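Protokoll Treffen Sicherheitspartnerschaft Plunham, Januar
Beginn 19 Uhr, Gemeinderaum Salian. Beschlussfähig. Protokoll vom letzten Mal ohne Änderung angenommen.

TOP 1 Lage
Bericht der Polizei mündlich, nichts Schriftliches. Fahrraddiebstähle am Bahnhof weiter das Hauptthema, meist nachmittags. Zwei Kellereinbrüche in der Siedlung Plunley, Täter unbekannt. Autoaufbrüche zurückgegangen. Frage aus der Runde, ob der Handtaschenraub an der Unterführung aufgeklärt ist – nein, Ermittlungen laufen noch, Zeugen bitte auf der Wache melden.

TOP 2 Trickanrufe
Wieder Anrufe "Enkel in Not" und falsche Polizisten, vor allem bei älteren Leuten im Ortsteil Plunley. In einem Fall 2300 Euro an der Haustür übergeben. Bank hatte bei der Abhebung nachgefragt, hat nichts genützt. Merkblatt wird neu gedruckt, diesmal größere Schrift. Auflage erst mal 100 Stück, Auslage in Apotheke, Arztpraxis und Bäckerei. Text kommt von der Polizei, Korrektur bis Monatsende.

TOP 3 Fahrradcodierung
Termin im Herbst war gut besucht, 48 Räder codiert, einige mussten ohne wieder weg (kein Kaufbeleg). Wiederholung im Frühjahr, gleicher Platz. Beleg und Ausweis mitbringen, das muss auf das Plakat, stand letztes mal nur im Internet. Gerät kommt wieder leihweise von Pluvosen.

TOP 4 Beleuchtung Unterführung
Drei Lampen seit Wochen aus. Gemeinde sagt Bahn, Bahn sagt Gemeinde. Brief an beide, gemeinsam unterschrieben. Antrag auf Kamera kurz diskutiert, Meinungen geteilt, Datenschutz ungeklärt. Vertagt.

TOP 5 Kasse
Zuschuss für Druckkosten ist da. Rest fast 25 Euro, wird ins nächste Jahr übertragen. Keine Fragen.

TOP 6 Verschiedenes
– Schlüssel für den Schaukasten fehlt immer noch
– Parken vor der Schule: gehört nicht hierher, an Ordnungsamt weitergeben
– Einladung nächstes Mal bitte früher verschicken, mindestes zwei Wochen vorher

Nächstes Treffen im März, gleiche Uhrzeit. Ende 20.40 Uhr.
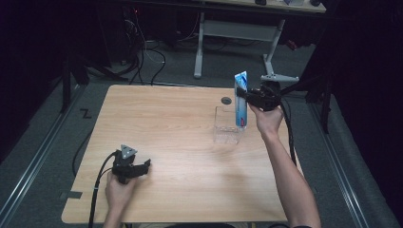 Am Tisch, mit blau-weißer Schachtel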